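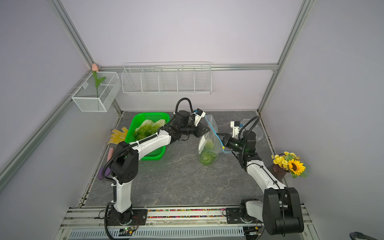 Can these figures tell me how long greens keep in a fridge? They can tell you how long people in two towns said theirs kept, and you should treat that as a weaker thing.

Home | Files | Notes | Licence | Contact

# Dindgate and Zatcombe Fridge Diaries

1,044 diary entries on leafy vegetables kept at home. Each row is one bag, bunch or head, from the day it was bought to the day it was eaten or thrown out.

## What is in a row

- `item`: what the household called it. We did not correct "spring greens", which seems to mean whatever the shop had.
- `kept_in`: bag, box, cloth or nothing
- `days`: whole days
- `end`: eaten, part eaten, binned 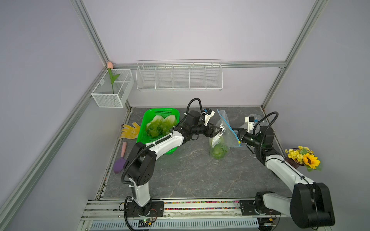
The `end` column is the one I trust least. People don't like writing "binned", and Leilani Ferreira found 10 households that never wrote it once. Maybe they are very tidy cooks — I doubt it.

## Known problems

Fridge temperature was read off the dial in most homes. A dial set to 3 means nothing without a thermometer beside it. The Zatcombe diaries also begin in February, when kale is over-represented.

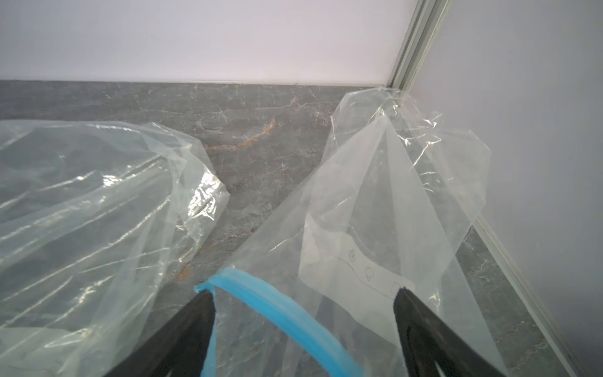
Page last changed: February, by S. Dalen

## Use

Fine for teaching and for rough charts. Please don't quote it as proof that cloth beats plastic. Only six households used cloth, and they were keen on it before they started.

## Comments

**Darnell Kapoor**: Is a washed bunch marked anywhere? Makes a big difference in my kitchen.

**Signe Dalen**: No. We should have asked.

**Lakmal Jayasinghe**: The blank `days` cells load as zero in my spreadsheet, so check yours before taking a mean.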